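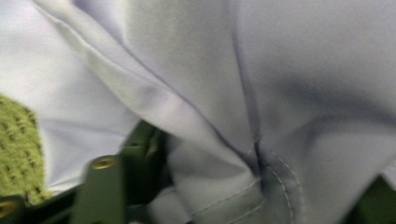
Finger tip pushed into a fold of lavender cloth, near the stitching.

Support > Hand-Held Grippers > Clokon Station FAQ

4 min read

Clokon Station: Setup and Care

Questions we get from operators and new sites, collected by Sidra Usmani at Flurkent. Last revised 14 November 2025.

How should the table be set before a laundry session?

Basket on the left, mesh bag flat on the right with its long side running away from the operator. Keep both between the rails. The zipper end of the bag goes nearest the operator so neither wrist has to turn over to reach it.

Which hand do I start with?

Either one. Put both grippers on the table and wait for the tracking light to go steady, then pick them up. If you pick them up too early, set them down and wait again.

The fingers slip on smooth cloth. What should I check?

Clean the fingers first. Lint and fabric softener build up on the flat faces. Use a damp microfiber cloth, then a dry one. Do not use alcohol on the finger pads. If they still slip, close the gripper on a folded sheet of paper and pull. The paper should drag evenly along the whole face. If it pulls free at one corner, the finger is out of line.

How do I realign a finger?

Loosen the finger screw half a turn, close the gripper by hand until both faces meet, and tighten again. Replace any screw with a rounded head. Spares are in the Zamora kit, in the bag marked 6.

The zipper pull keeps getting away from me.

Come at it from the side with the jaws open only a little wider than the pull. Most misses come from opening all the way and catching the mesh. Use the other gripper to hold the bag down if the fabric lifts.

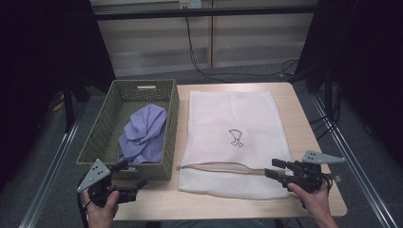
Basket and mesh bag between the rails, right-hand gripper at the zipper.

Can I put stickers on the triangular plates, or write on them?

No. The dots are used for tracking, and anything added to the plate can shift the reading. Wipe plates dry. If one is scratched across a dot, swap it and run the Dorkine calibration before the next session.

Where should the cables go?

Back past the wrist and off the near side of the table, with enough slack to reach the far end of the basket. Don't wrap them around your forearm. Check the strain relief where the cable enters the gripper every week.

How often do the grippers need service?

Fingers and screws: every 2000 closes. The counter is on the status page. Springs are changed in June at all sites.

The view in the gripper camera is blurry. Is it broken?

Probably not. Some blur is normal when the hand moves fast or the cloth is very close to the lens. Hold the gripper still over the bare tabletop for 3 seconds. If the wood is still soft, clean the lens, then report it.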